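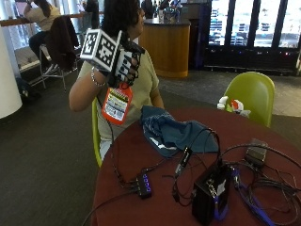 Week 6: Can machines do the chores yet?

Reading before class: Golach, chapters on grasping and on soft materials. Bring the Wovitz task sheet, filled in.

Short answer to the title: some chores, in some rooms, with someone nearby. Dishwashers and washing machines did away with a great deal of hand labour decades ago, but they work because we bring the mess to them and load it in a fixed way. The chores left over are mostly the loading, the sorting and the putting away.

1. Why cloth is hard

A mug has one shape. A tea towel has as many shapes as you care to drop it in. Corners get hidden under folds, and the cloth moves when it is touched, so a plan made before contact is often out of date after it. People cope by feel. They pinch an edge, slide along it to a corner, and shake the thing out without looking much.

In the Tolik folding trial, the machine was given 169 crumpled cloths, one at a time, on a bare table. It got 52 of them into a flat rectangle without help. Most failures came before any folding was tried: it picked up two layers and took them for one. When the cloths were laid out flat first, the folding itself was reliable. Keep that split in mind for the assignment.

2. Where the training data comes from

There are three main sources: simulation, a person steering the robot's arm, and a person doing the job by hand while the hand is tracked. The third is the fastest to collect and the most natural for the person. Square black-and-white markers fixed to a glove give cameras the position and angle of the hand. They give very little about force, and they can be lost to view when the hand turns over or goes under the fabric.

The Szabo set has 700 hand-tracked recordings of small household jobs. Wiping and stacking are well covered. Wringing is not in it at all.

3. The shop floor

Factories are ahead of kitchens for dull reasons. Parts arrive in trays, the lighting doesn't change and the floor is painted to keep people out. Bin picking of rigid parts is in regular use. Threading cable and fitting rubber seals are still largely done by hand, and the trouble is the same as with the towel.

For tutorial

Choose one chore you did this week. Break it into steps and mark each one as rigid, soft or mixed. Note which steps you did by touch. One page, handed in at the start of tutorial. Diagrams are fine in pencil.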